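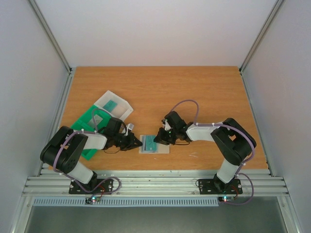
Ruby-Lee Gilchrist wrote to the newsletter in September to ask why a two-arm system needs to be shown the same task more than once. Her view was that if a person has guided both arms through the work correctly, a single good recording should be enough, and that further recordings only pass on the operator's bad habits. Several readers have raised a similar point, and the Sernwood Laboratory is pleased to respond with results from its current study.

The study concerns the handling of small, flat items with two arms that share one tabletop. Items of this kind are difficult for a gripper. They offer little height to hold, they slide when pushed, and a tray placed under them may move as well. The laboratory's method, known internally as Zesel, trains one control policy for both arms together. An earlier approach trained each arm separately and relied on a timing signal to keep them in step.

Over the study period, operators recorded 1,980 demonstrations. Of these, 293 were set aside and kept out of training so that the policy could be checked against motions it had never been given. The remainder were used in full, including those in which the operator paused, missed a first grasp, or approached an item from an awkward side.

The last group bears directly on the question from Ms. Gilchrist. When the policy was trained only on the smoothest recordings, it performed well until an item lay slightly out of place, and then it tended to repeat the same failed motion. With the less tidy recordings restored, it more often backed away and tried again from a different angle. In 111 test runs with items placed at random, the version trained on all recordings needed a person to step in 3 times. The laboratory regards this as encouraging, although the tests covered only one table layout and one family of items.

Her concern about habits is a fair one. Digby Te Moana, reviewing the recordings for the laboratory, found that one operator nearly always began with the left arm, and the trained policy came to favor that arm as well – even where the right was closer. Operators now change over at set intervals, and the starting arm is assigned before each recording.

The next phase will vary the height and angle of the containers. Readers who wish to receive the technical note may write to the Sernwood office.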